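Tustbridge Community Church
Outreach and Missions Meeting, 26 September 2018
Fellowship hall, 7:00 p.m.

Opened with prayer. Minutes of the last meeting were approved with one spelling correction (Clumby, not Clumbey).

Clumby trip. The July team has turned in its final expenses. Total spent on building materials was $1007, which came out of the missions account. The church in Clumby has asked if we would send a team again next summer. Agreed to say yes in principle and settle dates after the new year. Members felt two vans would be enough.

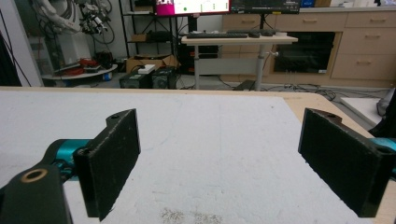

Harvest supper. The supper will be held in the hall and we are planning for 80 people. Tickets stay free, with a basket at the door for the Trindura well fund. There was discussion about table coverings. The white tabletop has a few faint gray scuff marks on it, and one member asked if it should be painted. Decided to use paper covers for the supper and leave painting for the spring workday. Desserts will be by sign-up sheet in the lobby.

Trindura well fund. Giving is at 90 percent of the goal. A letter of thanks from Trindura was read aloud and will be posted on the bulletin board.

Hakala House visits. Sunday afternoon visits continue. More singers are needed, and large-print hymn books if anyone has spares. The youth group will take one visit a month.

Other business. The hall key is missing from its hook again. Please return it to the office.

Closed with the Lord's Prayer at 8:25 p.m.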